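Data card for the Clostley rainfall notes, second release. Compiled by Etornam Antwi.

## What is in it

Daily rainfall readings from 14 garden gauges in and near Clostley, typed up from paper notebooks. There are 303 notebook pages behind the table. Each row is one reading from one gauge.

| Column | Meaning |
|---|---|
| `gauge` | Short name of the gauge |
| `day` | Day the reading was taken |
| `mm` | Rainfall in millimetres |
| `flag` | Blank, `t` or `q` |
| `note` | Anything written beside the figure |

`t` means a trace, too little to measure. `q` means the handwriting was unclear and the figure is our best reading of it.

## How readings were taken

Gauges are read at nine in the morning and the figure is entered against the day of reading. Some published tables put it against the day before, so shift the dates before you compare.

The Dastine gauge was moved in June, away from a hedge that had grown over it. Treat it as two gauges, `dastine_a` and `dastine_b`. Don't join them.

## Gaps

- An empty `mm` cell means no reading. A dry day is `0`.
- Eleven pages from the Hovo notebook are water-stained and have been left out.
- After a holiday the first figure often covers several days. Where the notebook says so, the note reads `total`.

Snow was melted and measured as water at most gauges. The Skála notebook doesn't say what was done, so its winter figures may be low.

## Files

`readings.csv` holds the table and `gauges.csv` gives the height of each gauge above the ground. Both are plain text, comma-separated, with one header row.

## Corrections

Send the gauge name, the day and the figure you think is right. Old values are kept in `changes.txt`. Last checked Wednesday, May 21, 2025.

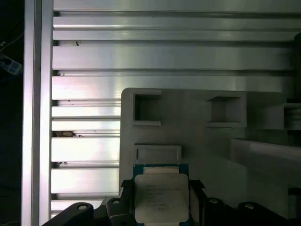
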